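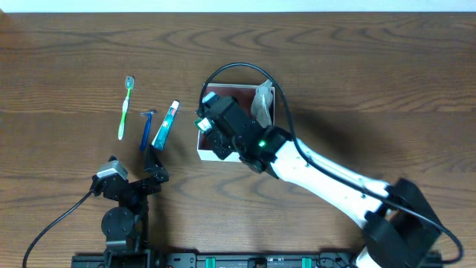

Green toothbrush, blue razor, one tabletop.

Ad of the week: Tukorow would like a word about your feelings

Tukorow has a new TV spot for its bank account. It runs 49 seconds. For the first 40-odd of them a woman walks along a beach holding a kite that never leaves her arms. A cello plays. Then a voice says "Be where you are" and up comes the logo.

I watched it twice and still had no idea they did checking accounts. My husband guessed vitamins. Johannes Hendricks, who reads this newsletter and writes back more than is good for him, guessed a cruise for divorced people.

The agency is Jistbridge, the same shop that gave us the Venter mattress ad with no mattress in it. They have a house style, I suppose.

Compare the Lalum radio spot that has been running since May. A man reads out the price of a dishwasher. He reads it again, a little louder. I can't stand him, and I can tell you what the dishwasher costs. 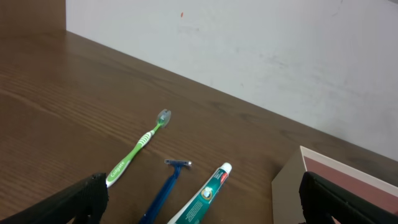 Toothbrush on a brown wooden table.

Last week's poll on worst jingle drew 188 votes, and 2 of you voted for your own employer. Results go up on Friday, along with whatever Johannes has sent in by then.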